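件名: Re: 共用棟の石材天板および壁面塗装に関する意見照会

共用棟改修連絡リスト 各位

平素より共用棟の運営にご協力を賜り、誠にありがとうございます。標記の件につき、Tomos Bellis 様より下記のご照会をいただきましたので、事務局より回答いたします。

> 事務局御中
>
> 7月の配付資料では、調理室の天板が「石目調」とのみ記載されておりました。表面仕上げの種別と、日常清掃に使用できる洗剤の範囲をご教示ください。また、Paltley 棟と同様、酸性の食品による変色が生じた場合の補修費は、利用者の負担となるのでしょうか。
>
> Tomos Bellis

1. 仕上げについて
第一候補は Haugland 社の本磨き仕上げ、第二候補は Bodent 社の水磨き仕上げです。両社の見積差額は、天板34枚の合計で2,320ユーロとなっております。

2. 清掃について
いずれの候補においても、中性洗剤の使用を原則といたします。酢、柑橘果汁等が付着した際は、速やかに水拭きをお願いいたします。研磨剤入りの洗剤は使用できません。

3. 補修費について
通常の使用に伴う変色は、管理費より支出いたします。Paltley 棟の規程は本棟には適用されません。刃物による傷の取扱いは、次回会合の議題といたします。
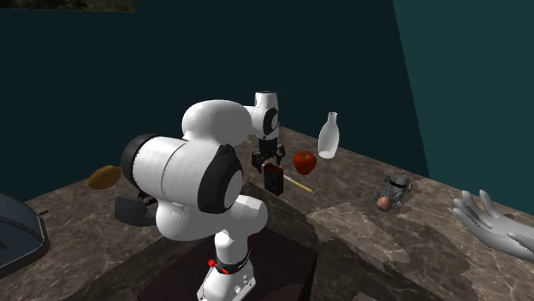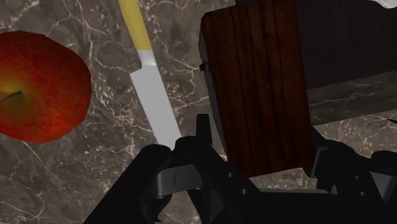 壁面の塗装色につきましては、天板の決定後に改めてお諮りいたします。Banen 通り側の窓は採光が限られるため、濃色を避けてほしいとのご意見を既に複数頂戴しております。塗装見本をご覧になりたい方は、事務局窓口までお申し出ください。貸出期間は2週間です。

なお、工事期間中は調理室の利用定員を50名程度に制限いたします。団体でのご利用を予定されている方は、お早めにご連絡ください。天板の候補に関するご意見は、7月末日の17時まで本リストにて受け付けます。個別にお送りいただいたご意見も、氏名を伏せたうえで本リストに転載いたしますので、あらかじめご了承ください。

共用棟改修事務局
Agnes Wallin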